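Home | Grippers | Spares | Reviews | Basket

Irkex slotted fingers: our review
Valentina Insaurralde, Oct 30, 2026

I've had a pair of the Irkex fingers on my little arm for most of the month now, and I'm rather smitten! They're matte black, long and tapered, with a slot running down each one, and they replace the blunt stock pads I'd been grumbling about since spring (if you read my last review, sorry, more grumbling).

The set comes with 3 spare screws, a tiny hex key and a folded sheet that I lost straight away. Fitting took me around 70 minutes, but half of that was hunting for the key under the sofa. Do the left finger first, then the right, and only tighten fully once the tips line up.

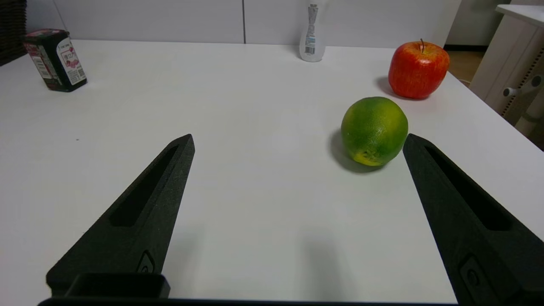
Fruit is my favourite thing to practise on, as it's round, a bit awkward and cheap to replace. I keep the closing force at 32 on the Zisatau controller for citrus and drop it for apples, which bruise if you so much as look at them. Boxes and bottles want a different approach angle, so save those as separate presets – I wish I'd done it sooner.

My one moan is the price of spares. The tips are only sold as a full pair, so if you chip one you're buying both. Rakasness do a cheaper set, but it needs an adaptor and I never got on with it.

Comments

pickandplace_jo: Do they fit the older Maldonado wrist?
Valentina: Yes, with the short screws!
Tobes: Mine have done 4000 cycles, tips still fine.

Recent reviews
Zisatau controller, second look
Rakasness soft pads
Maldonado wrist mount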